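Ticket 1846
Subject: Lecture podcast feed plays the wrong talk
Opened by: Radek Machala
Product: Prarnel audio archive
Status: Open, then closed (see the end)

Hi all, me again! I look after the recordings for the Ollton history lecture series, and I've got a strange one. We put up the new talk in November, the one on the canal strikes and the town election that came after them, and anyone who subscribes through the feed gets a totally different lecture. The title is right, the speaker's blurb is right, and then you press play and it's the talk on colonial almanacs from two seasons back. Lovely talk, but I've now had several emails from people who sat through half of it waiting for the canals to show up.

What I've tried so far:

Cleared the cache on my end and unsubscribed and resubscribed. Same thing.

Played the file from the archive page instead of the feed. That works fine, so the upload itself is good (I listened to the first ten minutes to be sure, and then the rest, because it's a good one).

Deleted the episode and put it back up. The new one came out as item 251 and I thought I was home free, but by 4 p.m. the almanacs were back.

Asked a friend in Dorkden to try it on her phone. She gets the almanacs too.

Update, next morning. Thanks for the quick answer! You asked me to compare the item numbers in the feed with the ones in the archive, so I made a pot of coffee and did it. They match all the way up to 24 and after that the feed is one ahead. Item 24 is the panel on small-town museums, which we split into two parts after the fact since the questions ran so long. I'd forgotten all about that. Could the split be what threw it off? It doesn't explain why nobody complained before now, unless people really do only listen to the newest one.
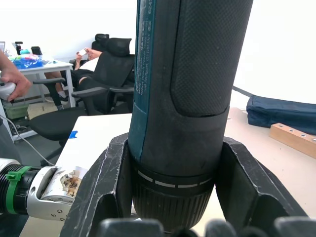

Issue 821

I also looked in the transcript folder as you suggested. The canal transcript is attached to the canal talk, so that part is okay. The footnotes page for the Osei lecture opens, too, although the link to the map in it goes nowhere. I'll put in a separate ticket for the map, don't worry about it on this one.

Update, after lunch. I merged the two halves of the museum panel back into one file like you said, saved it, and hit "rebuild feed." It sat on the spinning wheel for so long that I went and answered mail, and when I came back it said finished. I played the newest episode on my laptop and got canals! Then on my phone, canals again. My friend still had the old one until she removed the show and added it back, and then hers was right as well.

One leftover question. I'd still like the museum panel in two parts at some point, as it's a long sit in one go. Is there a way to add a part two without bumping everything behind it? If that's a feature request, just point me to the right form and I'll fill it in.

Reply from support: chapter markers will do it, under Edit, then Chapters. The numbering stays put.

Found it, added one where the questions start, and the feed still plays the right talk. Go ahead and close this. Thank you!

Status: Closed by requester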